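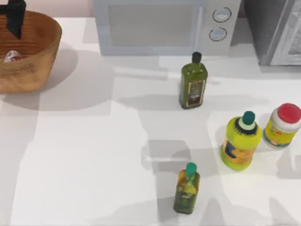 I spent most of October swapping between two gripper models in the simulator, the Trero and the Wekon, before putting money down on either. Same arm, same controller, same kitchen counter, 30 tries each per object.

The Trero has the longer fingers and I expected it to win on the basket task. It did reach in better, but the wrist kept clipping the rim on the way out. Dropping the approach speed by 40 per cent fixed most of that. The Wekon is stubbier and closes more evenly, so the square-sided oil bottles stayed upright for it. With the Trero I lost 16 of them, nearly all tipped by one finger landing early.

Jars were a draw. Small rounded things were bad on both until I raised the friction value, and I don't trust that number yet – the real pads will be a different colour of problem.

Next job is moving the overhead camera back a bit and running the lot again with three lighting setups. The shadows on the white counter are throwing off my depth estimates.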